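Shop Floor Talk > Automation & Robotics > Two-arm cell in the utensil room, four months in

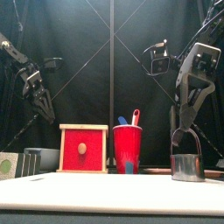
Cell 2 at the Lelden site, right arm on the pot handle, left arm waiting its turn.

pegboard_prophet
Posted October 19, 2026

I work at a kitchenware kitting and returns place in Lelden. We take in mixed housewares, sort them, and repack them into sets. In April management told us we were getting two-arm cells from an integrator called Vundden, and that nothing would change. Then they changed the shift pattern, the break room, and my job title. I am now a "cell attendant," and I attend.

What I used to do: pick up pot, look at pot, put pot in set. What I do now: stand near a thing that picks up the pot, and write down how it went. Same pay band. There were 30 of us on the line and there are still 30 of us in the building, which is the promise they made, and to be fair they kept it. Eleven now work in the returns cage, which has no windows.

Curious how it went at other places.

night_shift_noodle
Did you get more money for the title? We got a lanyard.

pegboard_prophet
No money. The lanyard is on order.

torque_and_see
Integration side here (not Vundden). Wire handles are a pain. They flop, they shine, and they are thin. If it's getting hold of one upright, somebody put real hours into that. I'd go easy on it.

pegboard_prophet
I know somebody put real hours in, I was standing next to them. Who do you think set the pot back every time? I reset that table 680 times in one month. It's in the log, in my handwriting.

torque_and_see
Fair. Was that in the job description?

pegboard_prophet
"Other duties."

gravy_boat_captain
We have the same kind of arrangement in Plirnville, different vendor. I'll be the unpopular one and say I like it. Nine years of lifting cast iron onto a belt and my shoulder finally stopped clicking. I'd rather babysit an arm all day than do one more pallet of Dutch ovens. You can have my old job if you miss it so much.

night_shift_noodle
Easy to say if you're on days. On nights there are two of us for six cells, and when one stops, they all seem to hear about it. I used to talk to people at work.

gravy_boat_captain
You used to complain about the people at work. I've read your posts.

night_shift_noodle
That was talking to people!

bin_there_sorted
What's the blue tape on the red cup? We had bits of tape on everything for the first few months and each person had a different story about what it meant.

pegboard_prophet
Tape predates me. I asked once and got three answers, so I leave it alone. Moving things on that table without asking is how you get a meeting.

bin_there_sorted
Do they time you against it? That's what did it for us. They put a screen up with the cell's total on one side and the hand-pack bench on the other. Hand-pack won by a mile for weeks and then the screen was moved to the lobby and only showed the cell.

pegboard_prophet
There's a screen. Last week it said 2,317 and didn't say of what.

furukawa_flat_top
I'm on the floor at Furukawa Housewares, 58 people, no cells yet, vendor visit coming up. What should I ask for before they sign? Serious answers please, I've had the funny ones.

gravy_boat_captain
Ask who gets trained to clear faults, and get it in writing that it's people from the floor. I got the training and it's the best part of my day.

bin_there_sorted
Ask where the numbers go and whether your name is next to them.

torque_and_see
Ask for floor people to be in the room for acceptance testing. Bring your ugliest product. Vendors turn up with the nice ones.

pegboard_prophet
All of that, plus a stool. I asked for one in June. There's a form.

night_shift_noodle
We have stools on nights. I'm not saying where they came from.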